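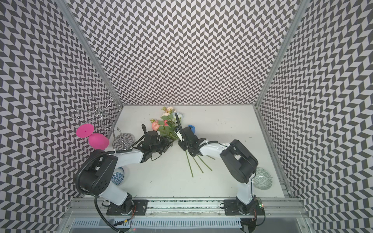
Greltavetti Edge & Handle Club - Sharpening Bench

OK, sharpening thread. I've spent the last few weeks working through a bucket of old kitchen knives for the club's Saturday table and I have opinions. Get a coffee.

First, the one I get asked the most: what grit do I start on? Depends how bad it is! If the edge still bites a tomato a little, I go straight to my 1000 stone and I'm done pretty quick. If it's round like a butter knife, I drop to the 320 and stay there a lot longer than feels reasonable.

That's where most people mess up, me included for years. You get bored on the coarse stone, move up too early, and then polish an edge that was never really there. Stay on the coarse one until you can feel a burr along the whole length. Heel and tip too, not only the belly.

How to feel for a burr: thumb pad, moving AWAY from the edge, off the side of the blade. Never along it. It feels like a tiny scratchy lip. If you've got it in the middle and it fades out near the tip, lift your elbow a bit when you get up there and keep going.

Angle stuff. I run my thin kitchen knives at 15 a side and my own hunting knives closer to 20. I don't use a guide anymore but I did for a long time and I'd tell anybody starting out to get one. The cheap clip-on kind scratches the spine, so put a strip of tape under it.

Marker trick if you don't want a guide - color the bevel with a black Sharpie, take two light strokes, and look. Ink left at the edge means you're too low. Ink left up at the shoulder means you're too high. Costs you nothing and you'll learn more from it than from a pile of videos.

Now the big job. One of our members brought in a Wendunon slicer that had been through a pull-through gadget for I don't know how long. The edge had a hollow right in front of the heel, deep enough that you could see daylight under it on the cutting board. No amount of stone work at the normal angle is going to fix that.

What I did: laid the edge flat on the coarse stone, basically like I was trying to ruin it, and ground straight down until the whole profile was one smooth curve again. Then I had to thin it back out from both sides. Took me 87 minutes and I had gray mud up to my elbows. My back was not happy.

Oh and on knives with a full bolster you have to take the bolster down too or the hollow comes right back. I used a belt for that part. Slow speed, bare fingers on the steel, dunk it as soon as it feels warm. If you see blue, you've cooked it and you'll be grinding past that spot.

Somebody at the table wanted to know if I'd tried the Najafi stones. Yep, I own two. The 800 is lovely, soft, makes a ton of slurry, and it dishes like crazy. I flatten mine every third knife or so. The 3000 is harder and kind of glassy and I never fell in love with it, but a couple of the razor people swear by theirs.

Flattening: sheet of wet/dry sandpaper on a piece of float glass, pencil grid on the stone, rub until the grid is gone. You can buy a diamond plate and it's faster. I did fine with sandpaper for ages.

Please do not store soaking stones in water all winter in an unheated garage. Ask me how I know. I opened the tub and had a nice 1200 in four pieces.

Stropping! Old leather belt glued rough side up to a piece of poplar, green compound, light pressure, spine first. 9 strokes a side and quit. If you push hard the leather bounces up around the edge and rounds it over, and then you're wondering why it won't shave after all that work.

Handles, because half the bucket needed them. The older ones had dried out so bad the rivets stood proud. I sand to 220, wipe on mineral oil warmed up in a pan of hot water, leave it overnight and wipe it off in the morning. Walnut drinks that stuff like you wouldn't believe.

If a scale is actually loose, oil won't save it. Drill the pins out, clean the tang down to bright metal, rough it up, epoxy, new pins. Don't clamp it super tight or you squeeze all the glue out. I learned that one on a Candura paring knife that dropped a scale in my sink two days later.

And yes, wrap the blade in tape before you do any of that! Cardboard and blue tape. I have a scar on my left palm from thinking it'd only take a second.

Running count on the club sheet is 268 knives since we started doing the Saturday table, and I think I've personally done every dull cleaver in the county. Bring them anyway. Bring them wrapped in a dish towel though, not loose in a grocery bag.

We don't do serrated bread knives or scissors. I've tried. Scissors need a different setup and I'm not good enough at them to touch yours.

Next thread is going to be on making a leather sheath that doesn't stretch out, once I finish the one on my bench. I still have to wet-form it and I'm out of good thread.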